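Zenholm-Rezeptkorpus -- Datenkarte

Kurzbeschreibung

Der Zenholm-Rezeptkorpus ist eine Sammlung handgeschriebener Kochrezepte aus privaten Haushalten, transkribiert und mit einfachen Auszeichnungen versehen. Er umfasst 900 Rezepte aus 9 Sammlungen, überwiegend in deutscher Sprache, mit kleineren Anteilen auf Griechisch und Persisch. Die Texte stammen aus Schulheften, Karteikästen und losen Blättern. Gedruckte Kochbücher wurden nicht aufgenommen, auch keine ausgeschnittenen Zeitschriftenrezepte, selbst wenn sie ins Heft eingeklebt waren. Handschriftliche Randnotizen zu solchen Ausschnitten sind dagegen enthalten.

Ansprechpartner für Inhalt und Pflege ist Kamran Kiani.

Inhalt des Pakets

rezepte.csv -- eine Zeile pro Rezept, Trennzeichen Semikolon, Kodierung UTF-8
zutaten.csv -- eine Zeile pro Zutat, verknüpft über rezept_id
masse.csv -- Liste der vorkommenden Maßangaben mit Normalform
sammlungen.txt -- Angaben zu Herkunft und Zustand der Hefte
aenderungen.txt -- Änderungsverlauf

Felder in rezepte.csv

rezept_id: Kürzel der Sammlung und laufende Nummer, zum Beispiel JAD-041
titel: Titel wie im Original, einschließlich Schreibfehlern
titel_norm: Titel in heutiger Rechtschreibung
gattung: Suppe, Hauptgericht, Beilage, Gebäck, Eingemachtes, Getränk, Sonstiges
text: vollständige Transkription
sprache: de, el oder fa
hand: Kürzel der schreibenden Person, soweit unterscheidbar
unsicher: ja, wenn mindestens eine Stelle nicht sicher gelesen werden konnte

Herkunft

Die größte Einzelsammlung trägt den Namen Jadia und besteht aus 300 Rezepten in mehreren linierten Heften. Die Sammlung Karamanlidis ist zweisprachig. Dort steht häufig der Titel auf Griechisch und die Anleitung auf Deutsch, manchmal wechselt die Sprache auch mitten im Satz. In solchen Fällen richtet sich das Feld sprache nach der Anleitung. Die Sammlung Lereo enthält fast nur Gebäck und Eingemachtes und ist die am schlechtesten erhaltene. Mehrere Seiten haben Fettflecken, unter denen die Tinte verlaufen ist.

Alle Leihgeber haben der Veröffentlichung der Texte zugestimmt. Namen von Verwandten und Nachbarn, die in Titeln vorkommen ("Kuchen von Tante ..."), wurden auf den Anfangsbuchstaben gekürzt.

Transkription

Transkribiert wurde zeichengetreu. Abkürzungen bleiben im Feld text stehen und werden erst in zutaten.csv aufgelöst. Durchgestrichenes steht in eckigen Klammern mit vorangestelltem Minuszeichen, Nachträge stehen in eckigen Klammern mit Pluszeichen. Nicht lesbare Stellen sind mit drei Fragezeichen markiert -- unabhängig davon, ob ein Buchstabe oder ein ganzes Wort fehlt.

Maßangaben

Der aufwendigste Teil der Arbeit waren die Mengen. In den älteren Heften wird selten gewogen. Stattdessen heißt es "eine Tasse", "ein Becher", "ein Glas", "eine Handvoll" oder "so viel wie der Teig nimmt". Dazu kommen Angaben, die sich auf den Becher eines anderen Rezepts beziehen, etwa "denselben Becher voll Zucker". 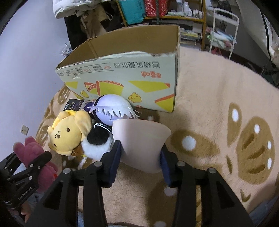

Eine Umrechnung in Milliliter nehmen wir deshalb nur vor, wenn das Heft selbst einen Anhaltspunkt gibt. Das ist bei 8 Maßangaben der Fall. Bei allen übrigen bleibt das Feld ml leer. Wer trotzdem mit Durchschnittswerten rechnen möchte, sollte das in der eigenen Auswertung kenntlich machen. "Becher" bezeichnet je nach Sammlung einen Joghurtbecher, einen Sahnebecher oder ein Trinkgefäß, und auch innerhalb einer Sammlung ist die Verwendung nicht immer einheitlich.

Löffelangaben wurden vereinheitlicht: EL, Eßl. und Eßlöffel erscheinen in masse.csv alle als EL. "Löffel" ohne Zusatz bleibt eine eigene Kategorie.

Bekannte Probleme

In der Sammlung Jadia sind einige Rezepte doppelt vorhanden, weil sie später ins Reine geschrieben wurden. Beide Fassungen sind enthalten. Eine Verknüpfung fehlt noch.

Die Spalte hand ist bei Lereo unzuverlässig. Vermutlich haben dort zwei Personen mit sehr ähnlicher Schrift geschrieben.

Persische Texte werden in manchen Tabellenprogrammen in falscher Richtung angezeigt. Die Datei selbst ist in Ordnung.

Backtemperaturen fehlen meist. Angaben wie "gute Hitze" sind nicht umgerechnet.

Nutzung

Die Texte dürfen für Forschung und Unterricht frei verwendet werden, mit Nennung des Korpusnamens. Für den Abdruck ganzer Sammlungen bitte vorher anfragen. Zum Nachkochen ist der Korpus nur bedingt geeignet -- vor allem die Einmachrezepte entsprechen nicht durchgehend heutigen Empfehlungen zur Haltbarkeit.

Korrekturen

Lesefehler bitte mit rezept_id und Textstelle melden. Korrekturen werden gesammelt und jeweils im Juni eingearbeitet. Bereits vergebene Kennungen ändern sich dabei nicht, gelöschte Nummern werden nicht neu belegt.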